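Bench Inspection Checklist, Two-Arm Handling Project
Puton Technical College, Automation Stream, February intake

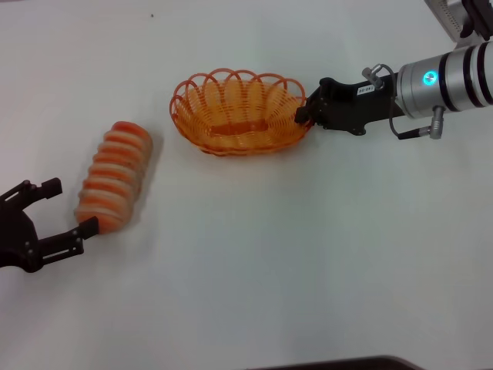

This checklist covers the two-arm cell used by the Asa project team for the bread-and-basket task and is to be completed before the arms are enabled. It replaces the single-page form used last term. Items are marked Pass, Pass with comment, Hold or Fail. A Hold stops powered motion until it is cleared by the lab supervisor; a Fail also requires a tag on the isolator. In the starting layout the toy loaf lies diagonally on the left, the orange basket sits empty to the upper right of it, and about a loaf's width of open table is kept between the two. The right fingertip is at the basket rim and the lower finger of the left gripper is at the blunt end of the loaf. Section C refers to this layout.

Inspector: Flor Valderrama
Cell: 2
Logged cycles at inspection: 1,174
Next inspection due: before the joint demonstration with the Hindard group

SECTION A. AREA AND ISOLATION

A1. Isolator accessible from the student side of the bench.
Result: Pass.

A2. Emergency stop pressed, arms drop out of enable, reset requires a deliberate second action.
Result: Pass.
Comment: Tested from both stations. The reset on the left station is stiff. Work order raised, no restriction on use.

A3. Floor marking intact and readable from the door.
Result: Pass with comment.
Comment: Tape lifting at the corner nearest the sink. Replace at next clean-up.

A4. Eye protection available at the cell, in serviceable condition.
Result: Pass with comment.
Comment: 12 pairs on the rack. Two are scratched badly enough to be discarded.

A5. Bags, drink bottles and lanyards clear of the working envelope.
Result: Pass.

SECTION B. ARMS AND GRIPPERS

B1. Screws on gripper side plates present and witness-marked.
Result: Pass with comment.
Comment: All present on both sides. Witness marks on the left gripper have worn off under handling. Re-mark with paint pen after checking torque against the Eklund sheet. Do not re-mark over an unchecked screw.

B2. Fingers open and close without binding, full stroke, at setup speed.
Result: Pass.
Comment: Five strokes each side. No audible change between first and last.

B3. Fingertips secure and undamaged.
Result: Pass with comment.
Comment: Light scoring on the inside face of the right tip. Within the limit on the sheet. A student had wrapped it in electrical tape to improve grip; tape removed and residue cleaned off. Taping fingertips is not an approved modification. If the basket slips, adjust the approach height first and the closing force second.

B4. Cables at the wrist retain slack through the full range of wrist rotation.
Result: Hold, cleared same session.
Comment: At the outer limit of rotation the loop below the right wrist came close to the underside of the gripper. Joint limit reduced by 5 degrees in the cell configuration and the move repeated. Clearance now acceptable. The new limit is to be copied into the students' project file, or it will be overwritten at the next load.

B5. Connectors fully seated, locking collars tight.
Result: Pass.
Comment: Checked by hand with the isolator off. Connectors are not to be checked by pulling on the cable.

B6. Status light on each wrist matches the state shown on the controller.
Result: Pass.
Comment: Students should be able to state what each colour means before they are signed off. Three could not and have been asked to reread the cell card.

B7. Identification label on each gripper legible and matching the asset register.
Result: Pass with comment.
Comment: Register lists the two grippers in the reverse order. Correct the register. Leave the labels where they are.

SECTION C. WORK SURFACE AND TASK OBJECTS

C1. Table surface clean, dry and free of loose objects other than the task objects.
Result: Pass.
Comment: Wiped down before inspection. Solvent cleaners are not to be used on the white surface.

C2. Loaf free of tears, loose fragments and adhesive.
Result: Pass.
Comment: Check the grooves between the segments as well as the crust. Debris collects there.

C3. Basket rim and weave free of broken strands.
Result: Pass with comment.
Comment: The rim is a row of raised loops and a fingertip can pass through one in place of closing on it. If this occurs, stop the run, open the gripper fully and back out along the approach path. Do not lift. Record the event as a snag, even if nothing is damaged.

C4. Task objects within reach of their assigned arm in the starting layout.
Result: Pass.
Comment: Left arm handles the loaf, right arm steadies the basket. Swapping the assignment requires a new reach check.

C5. No overlap of the two arm envelopes except in the shared zone over the basket.
Result: Pass with comment.
Comment: Overlap confirmed in the shared zone only. The interlock allows one arm to move in the zone at a time. The current student program meets this by inserting a fixed wait. It should wait on the signal from the other arm. Accepted for setup speed. Not accepted for the demonstration.

SECTION D. RECORDS AND STUDENT SIGN-OFF

D1. Program version on the controller matches the version in the project folder.
Result: Fail.
Comment: Controller copy is newer. Edits were made at the pendant and not saved back. Isolator tagged. Tag removed after the files were compared and the controller copy was archived.

D2. Operator and spotter named on the run sheet for each powered session.
Result: Pass with comment.
Comment: Two entries have the same name in both columns. Operator and spotter must be different people.

D3. Snag log up to date.
Result: Pass.

OUTSTANDING ACTIONS

Re-mark left gripper screws after torque check. Asa team, with supervisor present.
Copy reduced wrist limit into project file. Asa team.
Replace fixed wait with signal wait and resubmit for C5. Asa team.
Correct gripper entries in asset register. F. Valderrama.
Replace floor tape and discard scratched eyewear. Lab technician.

Cell 2 released for setup speed only.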